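Site Visit Report: Mollgate Parcel and Returns Centre
Thursday, August 6, 2020

Purpose of the visit

The Itdale Materials Handling Association arranged this visit for members with an interest in the storage and sorting of small goods. The Mollgate centre is operated by Dromier and takes in unsold and returned household items from retailers across the region. Members had asked to see how mixed goods are received, held and sorted, and in particular how bins are chosen and looked after. The visit lasted one morning and was limited to 26 attendees, divided into two groups.

Arrival and induction

Attendees signed in at the Chisholm Road entrance and were issued with high-visibility vests. Closed footwear was required throughout. A short safety briefing covered walkways, forklift crossings and the location of the first aid room. The host asked that attendees remain inside the painted lines and leave goods where they were. The second group waited in the meeting room, where tea and coffee were provided, and began its tour when the first group had reached the sorting hall.

Receiving area

Goods reach the centre in cartons and wire cages. Each load is weighed, labelled and assigned to a lane. In July the centre received 3673 cartons, of which 976 were classed as mixed, meaning that the contents were not separated by type before dispatch. Mixed cartons take the longest to process and were the subject of most questions during the morning.

The receiving lanes were tidy and clearly signed. Labels are placed on the short side of every carton, at the same height, so that they can be read from the walkway. One attendee asked about damaged cartons. The host explained that these are repacked at a side bench and relabelled the same day, and that a record is kept so the retailer can be told.

Storage aisles

The centre has 25 storage aisles. Lower shelves are kept for heavy goods, and lightweight stock is held above shoulder height. Fragile goods have their own aisle near the packing benches, which shortens the distance they have to travel. Several members remarked on the quality of the lighting, which was replaced last winter. Aisle ends are kept free of pallets, and this rule appeared to be well observed during both tours.

Sorting hall

The sorting hall is the largest room in the building. Contents of mixed cartons are placed in large open bins, and items are then picked out and sent to the correct lane. Clear plastic bottles are a regular part of the mix, alongside packaged goods with shiny or transparent surfaces. The host noted that clear items require good, even light to be seen properly against a grey floor.

Members took a close interest in the bins themselves. The grey bin viewed in the hall has a tall far wall and a darker side wall that slopes. Its floor is worn and smudged, and there are dark scuffs and scrapes along the pale strip at the foot of the far wall. The host advised that surface marks of this kind do not affect the use of a bin, and that replacement is considered only where a wall has cracked or an edge has become sharp. Bins are swept at the end of each shift and washed weekly.
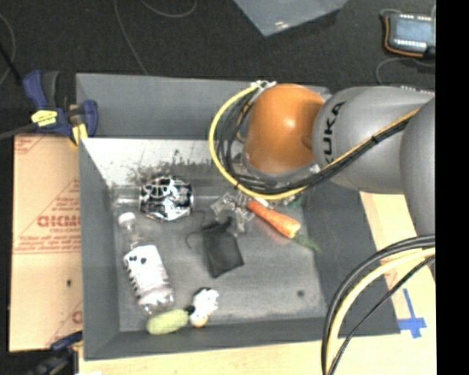 Packing benches

Sorted goods that are fit for resale are packed at a row of height-adjustable benches. Carton sizes have been reduced to a small standard range, and paper fill is now used in place of plastic wherever the goods allow. Tape, labels and fill are stored under each bench in the same order, so that staff can move between benches without searching for supplies.

Discussion

A question period was held in the meeting room at the end of the tour. Members asked about noise levels, washing water, and the handling of bottles that arrive with liquid inside. Bottles of this kind are set aside and emptied in a separate wash area. The centre does not accept aerosols or batteries, and retailers are reminded of this in their supply agreements.

Members who wish to receive the bin cleaning schedule may request a copy from the Association office. A return visit to view the wash area, which was closed on the day, has been requested. The Association thanks Dromier and the staff of the Mollgate centre for their time and hospitality.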